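Teaching the arm to put the cooking tools away

I have spent most of my evenings this month driving two robot arms around a kitchen worktop by hand. The job is a dull one: pick up a utensil, carry it to the holder, let go. I do it over and over with the leader arms, and the follower arms copy me while everything gets recorded. When there are enough recordings I train on them and see what comes out.

The target for this task is 48 clean runs per utensil. I got through the whisk by Thursday and thought the rest would go at the same pace. It didn't. A whisk handle is straight and forgiving. Anything with a bend in it swings as soon as you lift it, and you have no feeling in your hands to tell you it is swinging. You have to watch and wait for it to settle. 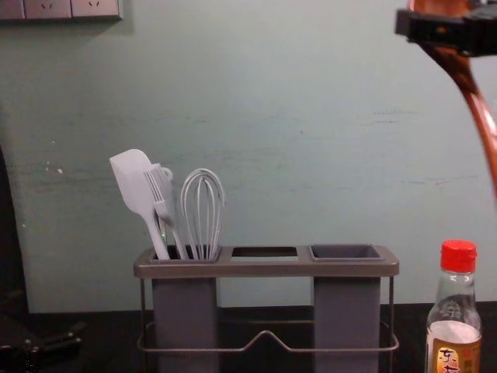
Bringing the curved one in, with three already in the left cup.

My first batch was too fast. I was moving the way I would in my own kitchen, and when I played the runs back there was hardly a pause before each release. Jussara Paiva, who has done a lot more of this than I have, watched a few of them and told me to slow down over the holder and to stop correcting in mid-air. If you miss, back off and come in again from higher up. She keeps those second attempts in the data and throws away the ones where the operator dithers. I have gone over to her way of doing it and deleted 20 runs from the first evening.

The other thing I changed was the start position. I had been laying each utensil in the same place every time, and the model from that data (I called it Erden, the one before was Cemik) would reach for that spot whether there was anything there or not. Now I move the utensil before each run and turn it a bit as well. It makes the driving harder and my shoulders ache by the end of an hour.

I'm up to 1,301 recordings over all the kitchen tasks. Two of the leader arm joints have got stiff, so those need cleaning before I do any more. Then the spatula again, handle first, and after that I'll start a new training run overnight.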